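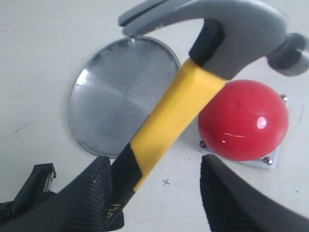
Re: [nukstead-makers] Handover task, where it's at

On Monday a list member wrote:
> Are you two still doing the hammer thing at the Hosildale shed?
> Luvier wants the bench back. Also what does the button do?

Yes, still the hammer thing. Two arms, one hammer, and an ambition to pass it from one to the other without a noise that brings the neighbours over. The script is up to 1755 lines, most of them me apologising to the wrist joint.

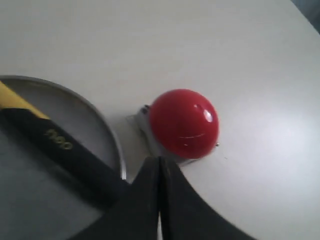
The button isn't wired to anything yet. It's there as a target, and it has so far cost me more sleep than the arms. Grip too low on the rubber and the head swings wide – grip too high and there's no room for the other gripper to get in.

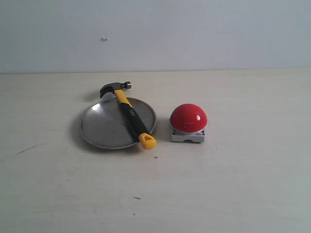 Start position: hammer on the plate, button to the right.

I've slowed everything down and put a 3000 ms pause before either side is allowed to let go. It makes for dull viewing. I recommend it.
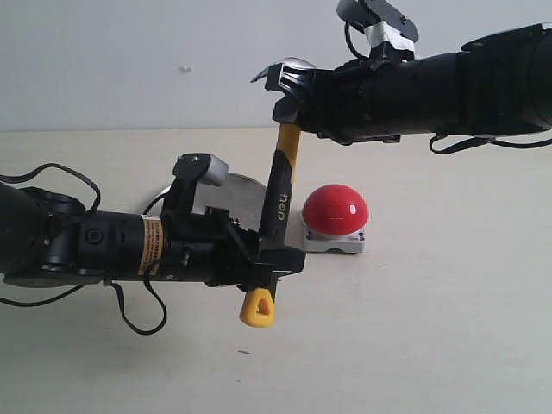 Both grippers on, one at the head and one on the handle.

Luvier can have the bench when I've tidied the cables, so pick a month. If anyone has the Ansari bracket drawings in a format that opens, please send them to the list.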